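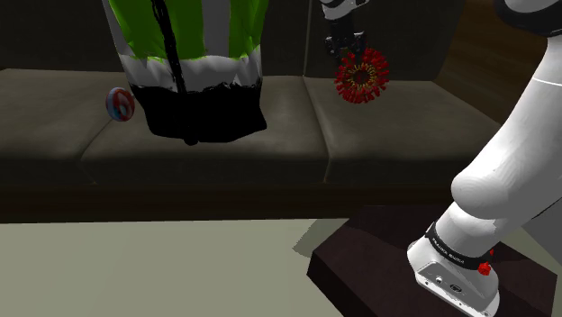 Changing your registered agent in Horon

Quick guide, written between calls, 18 May 2018. Applies to ordinary companies limited by shares. Funds and trusts have their own forms, don't use these.

Before you start

Check your annual fee is paid. The Registry won't touch a transfer with arrears on it, and the late penalty is 200 on top of whatever you owe. If you last paid in March you're fine until next year.

Dig out the certificate of incorporation, the register of directors and the register of members. Copies will do for now.

Step 1. Pick the new agent
Must be licensed in Horon. We moved from Greruso to Wieczorek, took 18 days start to finish. Ask for the full fee list in writing, including the exit fee. Ours was 300 to leave, buried on the last page of the old contract.

Step 2. Due diligence pack
Passport copy and proof of address for every director and anyone holding shares. Certified, and recent. A phone bill won't do - bank statement or council letter. This is were most people lose a week.

Step 3. Board resolution
One page. Names the old agent, names the new one, gives the date of change. All directors sign. Scan it, keep the original.

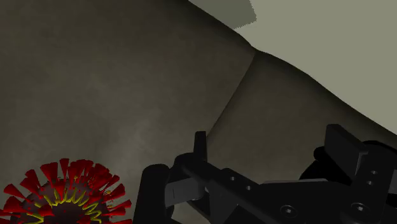 Then send the scan to both agents on the same day. Old agent has 5 working days to object, normally only if they're owed money. Pay them first and save yourself the emails.

Step 4. Filing
New agent files the notice, you can't do it yourself. Ask for the stamped copy.

Step 5. Tidy up
Tell the bank. Change the registered office on your letterhead and invoices. Get the old files sent over, recieved and signed for.

If you use Himine for your accounts, update the agent field under Company Details as well or the renewal reminders go to the old address.

Fees change, check the Registry list before paying anything.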